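Bench notes, September, started 7:40 a.m.

Back on the stack monitor question. Copying this out of my rough book so the rest of the group can argue with it.

The Wondirex people say their low-cost particulate sensors can be hung on the fence line at the Elham incinerator and give neighbors "a clear picture" of what the plant puts out. I have read the brochure twice and still can't find what the sensors were checked against. There's a graph with no units on one axis. I asked for the raw numbers behind it and got the same brochure back in a larger file.

What we know for sure: the plant takes in trash from out of the county, the trucks come down Stevens Street, and the permit only asks for a stack test once a year. The operator schedules the test. So for the rest of the year the public record is basically whatever the plant's own monitors say, and those cover only a few of the gases. No metals, no dioxins. A fence-line sensor won't measure those either. I want that written on the front page of anything we hand out, because last spring's flyer hinted otherwise and we had to walk it back at the township meeting.

Co-location run. Put 12 units on the roof rack next to the reference monitor and let them go for 26 days. First week looked fine and everyone got excited. Second week was damp and the readings climbed on all of them while the reference stayed flat. Fog, I think. These things count water droplets as dust. Wondirex says there's a humidity correction in the firmware. If there is, I can't see it doing anything above 75 percent humidity, and mornings by the river are above that most of the fall.

Two units dropped out completely. One came back after a power cycle, the other didn't. Swapped the power supply, no change. Swapped the cable, no change. Moved it to the slot where a good one had been, no change. Set it aside with a strip of tape on the lid.

Also not happy about the clocks. The units drift against each other by several minutes over the run, which sounds harmless until you try to line up a spike with a truck queue or a shift change. Anyone who wants to use this data in a complaint will have to show the timing, and the operator's lawyers will go there first. I would.

11:15 a.m. Tried the smoke test again in the shed. Burned a bit of cardboard in the can, fan on low. All working units saw it, but the highest was reading nearly double the lowest. After I applied the offsets from the roof run they pulled closer together, though still too wide for my taste. The offsets were worked out on clean-ish days and I don't trust them at high levels. Need a proper chamber, or at least a bigger box and a steadier source.

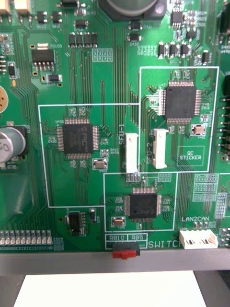
Then there's the matter of the Wultau study, which keeps getting quoted at us. The claim is that a fence-line network there "proved" the incinerator was clean. I finally got hold of the whole report. The sensors were all on the upwind side for the prevailing wind, and they threw out any reading over 200 micrograms as an instrument fault. Maybe some were faults. But if you toss every high number before you start, you will get a low average. The plant's owner paid for the work, and it says so on the last page in small type.

To be fair, I'd say the same about our side. The map going around with the red circles is one afternoon of readings from one handheld. There's a diesel bus depot inside the biggest circle. I don't think we should post it again until somebody has walked that block with the buses parked.

Where I've landed for now: the sensors might be useful for showing when something changes, and which direction it came from if we pair them with a wind gauge. I would not use them to say how much. I would not use them to say anything about health.

To do:
- second roof run, with a humidity probe logged alongside
- set all the clocks from one source, check at the end of each week
- write to Wondirex again, ask for the correction formula itself
- ask the state for the last stack test, full version with the appendix
- find out what was being burned on the day of that test
- rewrite the flyer, drop the word "clear"

4:30 p.m. Fog forecast for tonight, so left the rack running.

Recent entries
Reading the Elham permit, part two
Truck counts on Stevens Street
Ash hauling: where does it go?
Why "waste to energy" numbers don't add up
Filter weights, second try
Wind gauge mounting notes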